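The bus from Keltden lets you off at the bottom of Mill Road, and from there it's a ten-minute walk uphill to the Nodmont print works. The open day ran from 10 to 4. I got there a little after 11 and there was already a line at the gate, mostly families and a few people with quilting guild bags.

Tours went out in groups of 15. Ours started in the old dye house, which hasn't been used for dyeing since the boiler was taken out. It's now storage for printing blocks. The guide told us there are 343 of them on the shelves, most cut from pear or sycamore, and that only the ones on the lower racks are still in working order. We were allowed to pick up two. They are heavier than I expected, and the handles are worn smooth on one side.

Next was the screen room. The long table is 24 yards, padded with felt under a rubber sheet, and two printers work it from opposite sides. They ran one color of a leaf pattern while we watched. Each screen has to be lined up against metal stops along the rail – if a stop slips, the mistake carries down the whole length. They stopped once to wipe a screen and then kept going. It was loud because of the extractor fans, and those of us at the back missed most of the talk.

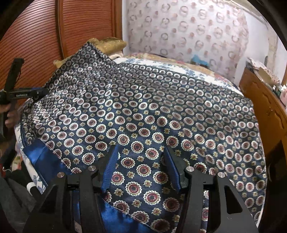 *Rocha*

The question that came up most on the tour was how a repeat is worked out, meaning how far a pattern goes before it starts over. A small medallion print, navy with dark red and gold for instance, can have a very short repeat. A big floral might need a full yard. The guide laid paper tracings over each other on a light table to show how the edges have to meet. I found this the clearest part of the visit.

The finishing building was closed, which was a pity, as the washing line and the old calender are in there. A sign said it should be open again next October.

The shop is in the former office. Remnants were sold by weight, and Okano had a stall outside with thread and secondhand pattern books. I bought two remnants and a book with no cover. Lunch was soup or a cheese roll, cash only.

Parking is limited, and the last bus back leaves at 4:40 from the stop across the road from the one where you get off.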